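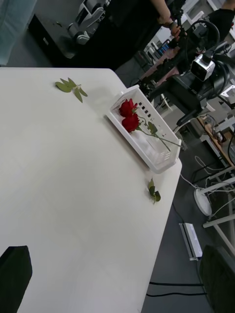

Roses in the basket, greens still on the table. Tuesday.

Ok quick one before my shift. People keep asking how it's going with the arms at work so I'm just going to type it out.

I've been doing flowers at Lakevitz 10 years. Grading, stripping, bunching. My hands know a bad stem before my eyes do. Now we've got the arms in the sorting room and half of my day is standing next to one, moving it where it should go and then putting everything back and going again. Roses in, roses out. Sprig of leaves, other sprig of leaves. Hollis calls it babysitting. He's not totally wrong.

Whats different: my wrists don't hurt at night. Thats real. Also I sit down less than I thought I would, and lunch moved to 1:00 which I hate.

What worries me. There were 24 of us on bunching in January and they keep saying no one is getting cut, just "moved over." Four have moved over. To what, depends on who you ask. The pay is the same so far. I asked for that in writing, still waiting.

The younger ones like it fine. Fitzgerald is already better at it than me, he doesn't grip so hard. I still reach in to fix a rose by hand and get told to leave it.

Anyway. Bus. More on the Girnora schedule thing later if I get time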